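Kernton library ends late fines, wants its books back anyway

22 Jun 2023

The Kernton public library has given up on late fines, a source of income that last year brought in a little over the price of the envelopes used to demand it.

Starting in October, borrowers will owe nothing for a book returned late, whether by two days or 20 years. Fines already on file will be wiped out, including one belonging to a member of the town council, who abstained from the vote.

"We have 200 items out that should have come home long ago," said head librarian Štefánia Dvořáček. "Cookbooks, mostly. I think people are still cooking from them."

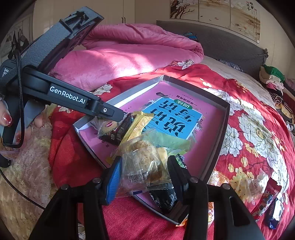

A pink printed cover with a panel of Chinese characters, in a shallow tray on a floral bedspread.

The library will take returns at the front desk, at the Stostska Street drop box and, for the truly embarrassed, through a slot at the Dhillon hardware store, where no questions will be asked and paint is on sale.

Lost books must still be paid for, and anyone holding more than five overdue items will not be able to borrow another until one comes back -- a rule Dvořáček described as "not a fine, just a hint."

The library's last amnesty brought in 20 books, two of which belonged to a different library.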